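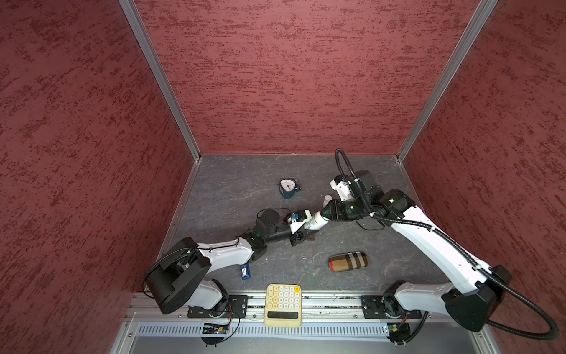 Pill organiser

A pill organiser (also called a pill box, a dosette or, in my house, "the clicky thing") is a container split into small lidded compartments, one for each dose or each day. I've kept this entry on the household pages and not the medical ones, as it's mostly a matter of plastic, hinges and habit. For anything to do with the tablets themselves, please ask a pharmacist!

Names

Shops can't agree on what to call it. I grew up in Udulley saying "tablet box", and my cousins over in Mondumbridge say "day box" to this day. Reynaldo Malabanan, who looks after the kitchen and bathroom entries with me, files his under "pill minder" and won't be moved on it. Trays filled and sealed by a chemist are a different article, so I've left them out.

Form

The commonest sort is the weekly strip, with seven compartments in a row and a day marked on each lid. You'll also find round ones, stacking ones that screw together like a little tower, and big trays with several rows for people who take things morning, noon and night. I once owned a monster of a tray from Hawthorne with 28 compartments, and it wouldn't go in any drawer I had.

Strips are nearly always see-through or partly so, which helps when you're trying to remember whether you've had today's. Coloured plastic is popular too — red, blue and a rather nice green — though a dark tint makes small pale tablets harder to tell apart. Each lid has a lip or tab to catch with a fingernail. If your hands are stiff, try the lids in the shop before you buy, as some of them snap shut like a trap.

Lettering

Most makers print the days straight on to the lid, usually shortened, and some add raised dots or letters to go by touch. Printed letters are the weak point. Thumbs land on the same spot day after day, and the paint goes long before the hinge does. It goes unevenly as well: on a translucent red strip you can get a perfectly crisp "Wed." a couple of lids along from white flecks that no longer spell anything.

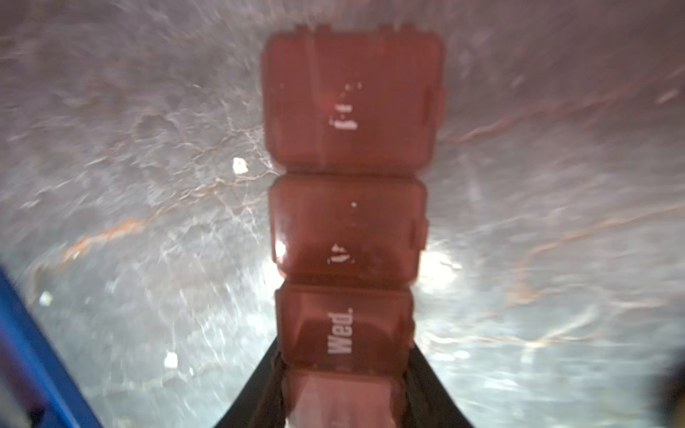
Filling

I fill mine once a week with the bottles lined up at the back of the table, and I do one bottle at a time: open it, go along the row, put the cap back on, move it out of the way. Having two bottles open at once is how I ended up with a double helping of vitamin D in one compartment. Not every tablet can come out of its packaging, by the way, and some mustn't get damp, so that's another one for the pharmacist. None of these boxes should be assumed to be childproof.

Cleaning and care

Warm water and a drop of washing-up liquid will do it. Leave every lid open until the inside is bone dry — I give mine a whole night on the rack. Dishwashers can warp thin plastic, and then the lids never sit flat again. My Omusus strip went that way after one hot wash.

See also: tablet cutter, medicine cabinet, egg timer

Last revised September 12, 2018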